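**For immediate release - July**

# Wogan adds a dark tea set to its tableware range

Tableware supplier Wogan has added a new tea set, Tilska, to its range for homes, cafes and small hotels. The set goes on sale this month through the Wogan shop in Urkasska and through the company's trade catalogue.

Tilska is built around a black teapot with a tall looped handle and a short spout. It is sold with small dark cups that have no handles, in the manner of a traditional tea cup. The teapot and cups can be bought together or one at a time, and Wogan will keep single lids in stock as spares.

The company has sold white and cream teaware for most of its history. Requests for something darker began to come in from cafe owners last year, mainly from those who serve loose-leaf tea at the table and wanted a pot that would not show tea stains after a few weeks of daily use. Wogan asked the design studio Plutel to work on the shape.

Plutel began with the handle. A high handle keeps the hand well away from the body of the pot, and it lets the person pouring stand or sit on either side of the table. The top of the loop is wrapped to give a better grip, and the lower ends are fixed to small lugs on the shoulder of the pot. The domed lid sits beneath the loop and has a small raised knob.
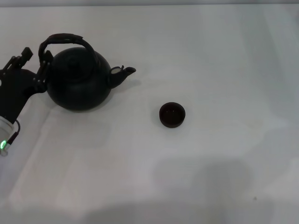

The spout went through more changes than any other part. Early versions were longer and caught on neighbouring cups when the pot was put down on a crowded tray. The final spout is short and turned up, so the pot takes up less room and can be stored closer to others on a shelf.

Trial sets were used in 2 tea rooms in Urkasska over the spring. Staff there asked for a lid that was easier to lift, and the knob was made slightly larger as a result. They also asked for the cups to be sold in fives as well as singly - a cafe that loses one or two cups in a month does not want to buy another teapot with them. Both changes have been made.

The first delivery is of 621 teapots, with roughly 4000 cups to go with them. Trade customers who took part in the spring trial will have their orders sent out first. Other orders will be packed as they come in, and a second delivery is planned for the autumn.

Teapots are packed with the lid wrapped separately. Customers are asked to check both parts when the box is opened and to keep the packing until they have done so. Wogan recommends washing the pot by hand and keeping the wrapped part of the handle out of the water. The cups can be washed in the same way, and should be dry before they are stacked.

A tray in a matching dark finish is being worked on with Plutel and may follow later in the year. There are no plans to stop selling the white and cream ranges, and prices for those are unchanged.

Tilska will be on show at the Urkasska shop throughout the month, with tea served each afternoon from 2 until 5. Visitors are welcome to handle the pots and try pouring from them. There is no need to book.

**Notes for editors**

Wogan supplies teaware, plates and serving dishes to homes and to the catering trade. Plutel is a design studio working mainly on kitchen and table goods. Sample sets can be lent for reviews on request to the Wogan press office, and trade price lists are available from the same office.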